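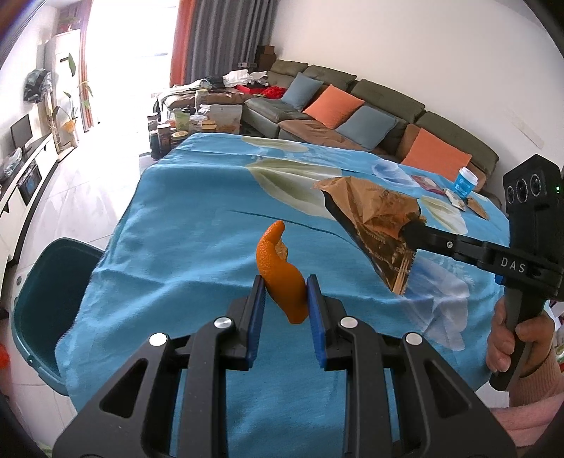 My grandmother's marmalade recipe is one line long and the line is "the usual amount of sugar." I have been trying to reverse-engineer it every February for years. All winter my life is peel. Peel curling up on itself, bright orange on one side and pale pith on the other, and it's the pith I want to talk about.

Every cookbook says to scrape off the pith or the marmalade will be bitter. Sir, it is marmalade. If I wanted it sweet I would buy the stuff from the diner in the little plastic tub.

So this year I made two batches. Batch one, pith scraped. Took 90 minutes and most of my will to live. Batch two, pith left on, sliced thick, done before the radio show ended.

Scraped batch: clear, pretty, tastes like a candle.

Lazy batch: cloudy, ugly, tastes like her kitchen. I ate it off the spoon standing up and was not nice to anyone who came in.

I entered the ugly one in the Ornisside spring fair. There were 14 jars in the citrus class. The judge's card said "firm set, assertive." I have been called worse by relatives.

First place went to a lime jelly. I have nothing to say about the lime jelly – it was green.

Someone is going to ask about sugar. Equal weight to the fruit, then take a bit back out when you lose your nerve. For a small pan that's 500 grams of each and I end up using less.

And someone is going to ask about pectin. It's in the pips. Tie them up in a cloth, boil the cloth with the fruit, squeeze it out at the end with tongs. Your hands will not thank you for skipping the tongs.

I used the good pan from Skulten, the one I was told was too big for a person who lives alone. I would like it noted that it was full.

Anyway I have six jars left and a cousin in Plilton who claims she doesn't like marmalade but whose jar keeps coming back empty. She gets another one Saturday week if she returns the lid this time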